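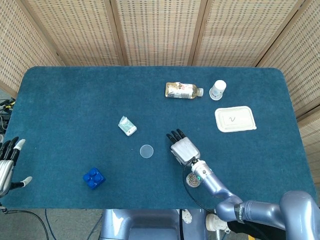
When does the Leone data hall open? The first half goes live in January, and the second half follows once the new substation is signed off.

Search the minutes Search

Minutes, Nisska site group, 24 November 2023

I took notes again, so sorry for the gaps. We had 9 people in the room and 2 on the phone, and the line dropped twice while we were on power.

Ritex went first. They've poured the last slab at Leone and the cooling pipes are in on the north side. I asked about the noise complaints and they said the fans won't run at night during testing - I've written that down as a promise!

Then we got to hosting. Prolus wants to move 664 servers over from the old building and would like to do it in one go. Most of us thought that was brave. We agreed on 6 batches, with a day off between each one, and Prolus will send a new schedule.

Power took forever (it always does). The utility still hasn't confirmed the second feed. I said I'd call them again, and Ritex will price a bigger generator in case we need it. No vote on that yet.

Jobs page: still out of date. I'm fixing it this week, along with the parking map.

We also talked about the name of the street going in behind the hall, got nowhere, and pushed it to the next meeting. That one's in January, same room, and Prolus is bringing the coffee.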